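Thursday, bench notes, slotted panel

Went over the rail and ribbed wall before touching the panel. Rail length from the drawing: 2094 mm. Fixings every 48 mm, retorqued with the Haltus driver. The blue and white cables on the floor beyond the rail still need routing. Cable clips on order from Vendeo, 31 in the pack. 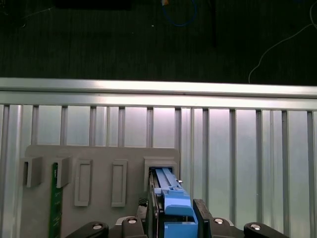

Slot fit next. The green board wants a straight push, no rocking. The wide slot at the right end of the upper row is tighter than the drawing says – about 7 thou under. Left it as is for now. Adanech Gudeta has the gauge blocks, so the proper measurement waits until she is back.
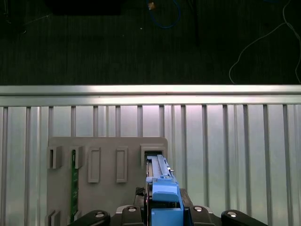

Gray panel, green board in second bracket, blue part at the wide slot.

To do: tie back the white cable first, then the blue. Check the lower brackets against the Weldu drawing. Re-measure the wide slot before anyone files it – we have no spare panel.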